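Sorting and Storing Small Items on a Shared Work Table

Student project report, Everyday Spaces module
Raquel Gouveia, Roel Verhoeven, Haoran Li
Supervisor: Nele Timmermans
Handed in 2/14/22

1. Background

The project began with a complaint. Students who use the shared table at Trellau spend a lot of time looking for small things: clips, pen caps, screws, bits of tape. Larger items are easy to find and usually go back where they came from. Small ones get pushed to the side and end up under something else. We wanted to know if a plain divided tray would change this, and if the covering on the table made any difference to what people overlooked.

Marcela Kollár ran a similar project the year before us, with open boxes. Her report says that boxes without dividers filled up quickly and were then treated as rubbish. We started from that finding and did not repeat the test.

2. The table before sorting

We agreed not to tidy anything before the first week was over. Roel kept the log and Haoran did the timing. Each person was asked to find 10 named items, and we wrote down how long it took and where they looked first.

Most people looked in the open middle of the table and then stopped. The dark parts were searched last. Folded or bunched-up dark material swallows small objects, and anything black or grey is lost against it.

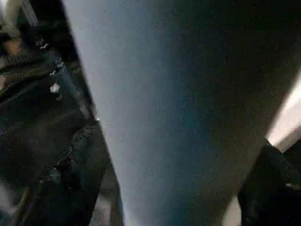
White scraps are the exception. Paper and lint show up strongly on a dark background, so people picked those up first, even when they were not on the list. Raquel suggested that this slows the search down, as the eye goes to the brightest thing. We did not test this properly, but the log does mention it on 3 separate days.

In the first week we logged 216 searches. The slowest were for dark screws and the fastest were for white caps.

3. Choosing a tray

We looked at a drawer insert from Fandura and a moulded tray that Nele already had in her office. The insert had equal squares, which looked neat but did not suit long items such as pencils. We chose the moulded tray. Its compartments have different shapes, and the pale colour makes dark items easy to see.

The walls are thin – this leaves more room inside, but a full compartment is harder to get your fingers into. Taller containers were kept outside the tray so that they did not block the view from a chair.

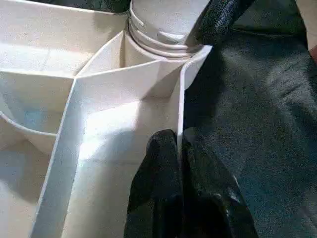 Should every compartment have a label?
We would label only the ones that hold things people cannot recognise from above. In our trial the labels on the pencil section were ignored, while the one for spare screws was read often.

4. Results and remaining problems

Searches were shorter in the second week, mainly for dark items. White items hardly changed. Two people kept putting things beside the tray, and we think it should have stood closer to where they sit.

We had no time to try a light table covering. Haoran will repeat the timing with one in April, using the same list of items and the same tray.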